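Magazine > Workshop > Features > Second-hand hardware

The old workstation and the promise of a cheap upgrade

Clementina Figueiredo

Every few months somebody tells me that the cleverest computer you can buy is the one a large office has just thrown out. The argument is always the same. Big firms lease towers by the pallet, hand them back after a few years, and the rest of us get a solid metal box with a proper server-style board inside for the price of a decent pair of shoes. Add memory, change the processor, and you are done by teatime.

I have never quite believed the teatime part. I went along in January to hear the case made by Pieter Brouwer, who buys and strips these machines for a small refurbishing outfit called Himmont, and who thinks people like me make too much fuss.

His prices are hard to argue with, I'll grant him that. A bare tower goes for 240 euros, and one with the memory filled and a drive fitted for 350. A new machine from Brumero that he reckons does the same work is listed at 998. What he doesn't put on the price list is the afternoon you spend with the side panel off, wondering whether the previous owner knew what they were doing.

You can often tell from the processor. A heat spreader with old paste streaked down the middle and thinning out towards the edges tells you only that a cooler once sat there. Brouwer reads more into it than I do. He says a dark band in the centre is a sign of decent contact. I say it is a smear, and that I would want to see the thing run for an hour under load before I drew any conclusions from it.

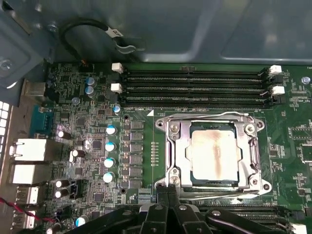

What the listings leave out

Sellers are fond of the word "tested". Ask what the test was and you mostly hear that the machine switched on. That leaves out the memory slots, and empty slots are where a cheap purchase can turn dear. One bad contact and you have a board that works perfectly well with half the memory you paid for. I have a Šimek tower at home that has done this since the day it arrived, and the seller still describes his stock as fully tested.

Nor does "tool-free" mean as much as it used to. Lay one of these towers on its side with the panel off and a good deal does come apart nicely. There may be a blue tab on the power supply, and the white latches at the ends of the slots give to a thumb. Then you reach the processor, where there are screws, a sprung lever and a socket you do not want to touch with anything, and the friendly language on the box stops being any use.

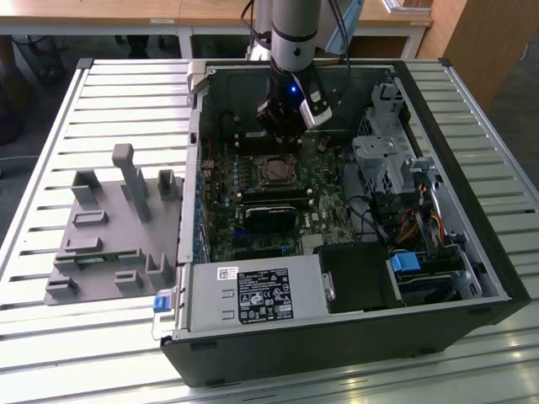
Reading time: 4 minutes

Brouwer's answer is that none of this is difficult if you work in order. Power lead out first, and hold the button in for a few seconds. Tower flat, board facing up, good light. Look before you touch. He is particular about light, and on that we agree — most of the damage I have done to computers over the years was done in the shadow of my own head.

Memory is the part everyone thinks they can manage. Open the latches, line up the notch, press evenly until the latches close. It sounds like nothing, yet it takes more force than beginners like to use, and they tend to stop early with one end seated and the other sitting a hair proud. The machine then beeps, or does nothing at all, and the memory gets the blame.
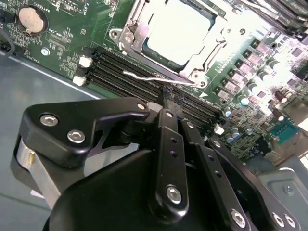
Then there is the matter of which slots to fill. Workstation boards can be fussy about pairs and about which slot comes first, and the lettering printed beside them is tiny. The maker's manual will settle it. Guessing will not, though I have met plenty of confident people who guess. Brouwer keeps printed manuals in a Skostwood box file and says customers laugh at it until they need a page.

The processor swap is where I would tell most readers to stop and think about what they want the computer for. If it is letters, accounts and a bit of photo sorting, the chip that came with it is very likely good enough, and the money is better spent on a drive. If you must go ahead, check that the board accepts the new part at all. An old board may want newer firmware before it will start, and you need the old chip in place to install it. People find this out in the wrong order.

Look for the little white triangle printed on the board by the socket. It goes with a mark on the corner of the processor, and the two belong together. Lower the chip straight down. It should drop in under its own weight, and if it doesn't, lift it out and look again. Never push.

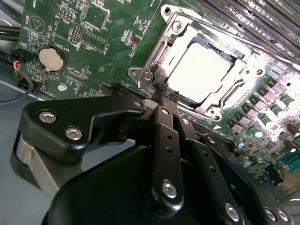
Socket with its lever and retention frame, and the memory slots beyond.

As for paste, clean off the old layer with isopropyl alcohol and a cloth that doesn't shed, and put on a small amount of new. I have sat through long arguments about dots, lines and crosses and would happily never hear another. Too little is bad, far too much is messy, and the rest is hobby talk.

Would I buy one? I might, from someone who let me see it opened up and running. I would want the memory tested in every slot, and I would want that in writing. Brouwer says he'll do it for anyone who asks. I asked how many had, and he changed the subject to power supplies.

More from Workshop

Are refurbished monitors worth the desk space?
Five screwdrivers, and the two we kept
The trouble with "nearly silent" fans
Readers' letters: what is in your spares drawer?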